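3. Materials and Setting

3.1 Bedding and room
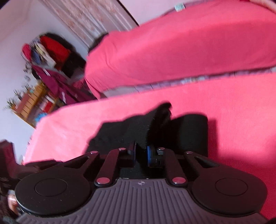

Figure 1. Dark fabric item on a pink-red blanket, with a thicker bedding piece of similar color and gray patterned trim beyond it.

3.2 Surface conditions

The tidying sessions were carried out in furnished bedrooms in the Ledesma residence. Each room was used with the bedding supplied by its occupant, and no attempt was made to standardize color, fill weight or weave. The blanket in Figure 1 has a soft surface with faint creases. A surface of this type differs from a bare mattress or a tabletop in two respects that matter for the analysis. It yields under load, so the resting height of an item depends on where it is placed. It also moves with the item when friction between the two fabrics is high, and a garment pulled sideways may drag the blanket with it.

Bedding was coded as flat, creased or bunched before each session. The code refers only to the area within one forearm length of the item to be cleared. Thick pieces such as duvets and long pillows were coded separately, as they act as a barrier on one side of the work area and limit the directions from which an item can be lifted.

3.3 Items to be cleared

The item set consisted of 116 pieces of clothing and soft bags. Items were left on the bed in the state in which the occupant had dropped them. Following the scheme of Aliyu and Toledo, an item was called crumpled if no complete outline of the garment could be traced from above, and folded if at least two edges lay parallel. The item in Figure 1 falls in the first group. Its outline is irregular, a fold rises in the middle, and the right portion forms a squarer block.

Dark items caused the most disagreement between coders. Inner folds on black fabric show little contrast, and a sleeve lying on the body of a shirt is easily read as a single layer. Coders were therefore allowed to enter "garment or bag" when the type could not be settled by sight. These entries were kept in the counts for clearing time but left out of the comparison by garment type. Loose fibers along an edge were noted where visible but were not used to assign a fabric class.

3.4 Procedure

A session began with the bed as found and ended when all loose items had been moved to the Stekau bin beside the door. The order of removal was left to the participant. Bedding was straightened only after the last item had been cleared, and the time spent on straightening was logged as a separate phase. More than 400 removals were logged in total. Of these, 300 were retained after exclusion of sessions in which bedding and clothing were lifted together.

Clearing time was measured from first contact with the item to its release over the bin. Pauses in which the participant smoothed the blanket while still holding the item were counted as part of the removal. Regrasps were tallied for each item, with a change of hand treated as one regrasp.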